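**Progress report: furnishing and daily upkeep of the shared lounge, Kellau residence**
Submitted to the Figueroa Fund, 2024-08-23

The second installment of the grant was received in January and has been applied to the lounge on the ground floor. Work on the room is complete except for the window coverings, which remain on order from Kirnitz. Spending to date stands at $2,537, within the amount approved for this phase.

The main purchase was the oval table, ordered from the Udine catalog in gray marble. It replaces two folding tables that had become unsteady and were difficult to clean. The rounded outline has made it easier for residents to pass between the table and the seating, and the stone has required only a damp cloth and a mild soap.
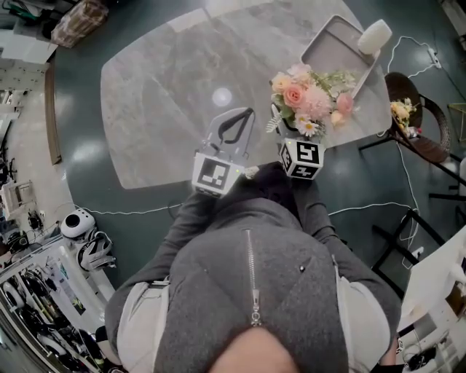 *The marble table in the lounge, with flowers and tray.*

A written routine for the table has been in use since the room reopened. Flowers are changed before they drop petals on the stone, and small items are kept on the tray so that the surface can be wiped in a single pass. The routine was shortened after residents remarked that the first version took too long — the polishing step is now done monthly.

Two matters remain open. The supplier has recommended a sealant for the marble, and a quotation has been requested. The overhead light reflects strongly in the polished top, and residents who read at the table have asked for a softer bulb. Both items can be met from the remaining balance, and approval is requested to proceed within 60 days. A final statement of costs will follow once the window coverings have been fitted and invoiced.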